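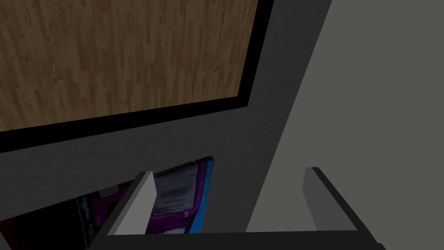

*Staggered plank pattern, dark border, gray surround. Rendered.*

11/01/2025

I have been putting off the floor in the back room since February. The old carpet came up in one afternoon and then I lived on bare slab for the better part of a year, partly from indecision and partly from moisture readings I didn't like. The planks are down now. These are my notes on layout, mostly for my own use when I do the hallway.

The room is close to a plain rectangle. It is out of square by 3/8 inch over its length, which I found by measuring both diagonals and not believing the first pair of numbers. The house is in Toltville, on clay, and every room in it has some version of this problem.

**Slab**

I taped plastic sheet to the concrete in several spots, waited, and got fogging under one of them near the outside wall. That corner sits below a downspout that used to discharge against the foundation. I extended the downspout, ran a dehumidifier through the summer, and retested. No fogging. I still put down a vapor barrier with taped seams.

Flatness took longer than moisture. The flooring instructions allow 3/16 inch of variation over ten feet. I had a hump by the closet and a dish in the middle. The hump was ground down with a rented cup wheel and shroud. The dish took two bags of leveling compound, and I mixed the first one too stiff, so I had to feather it out with the second.

**Stagger**

Most of the reading I did was about end joints. The usual minimum offset between joints in adjacent rows is 6 inches for short planks and more for long ones. Meeting the minimum is easy. Avoiding a visible pattern is harder.

The common mistake is starting each row with the cutoff from the last one, without looking. If the room length and plank length happen to divide badly, the cutoffs repeat and the joints form a staircase across the floor. You see it as soon as the light comes in low. The other bad result is the H pattern, where joints line up every second row.

I did it on paper first. I wrote the first-plank length for every row in a column, then the last-plank length that followed from it, and crossed out any row that ended in a piece shorter than 8 inches. Then I swapped rows until no three in sequence stepped in the same direction. This took an evening and saved a fair amount of lumber. My total waste was one partial carton.

Gilberto Zapata, who laid floors for a living before his knees quit, looked at my sheet and told me he never wrote any of it down. He opened three cartons at a time, mixed them, and cut by eye. He also told me to throw out my starting line and snap a new one off the longest wall you see from the door. I did that, and had to redo the rip widths for the first and last rows.

**Direction**

I considered laying the planks on the diagonal. A diagonal layout hides an out-of-square room well, since no plank edge runs parallel to a wall. It also means an angled cut at both ends of every row and noticeably more waste. In a small room I couldn't justify it. For the record, the saw stop I built for straight cuts would not have worked at 45 degrees without a second fence.

**Expansion gap**

The gap is 3/8 inch at all walls, held with spacers, and covered by the baseboard. At the closet track I undercut the jamb with a flush saw and slid the plank under. The first jamb is clean. The second has a notch that I filled.

**Tools**

- Miter saw, 60-tooth blade. The coarser blade chipped the face.
- Jigsaw for the floor register and the door casing.
- Tapping block and pull bar. Buy the heavier pull bar. Mine bent.
- Kneepads.

I vacuumed the tongue and groove of every plank before locking it. Sawdust in the groove was responsible for every joint I had to take apart.

**Remaining**

Baseboard is cut and primed but not nailed. The transition strip at the hallway is waiting on the hallway, where the slab drops 1/4 inch at the doorway and I haven't decided between a reducer and more leveling compound. I have two unopened cartons of the same lot stored flat under the bed. The lot number is written on the inside of the closet door frame in pencil, above the hinge.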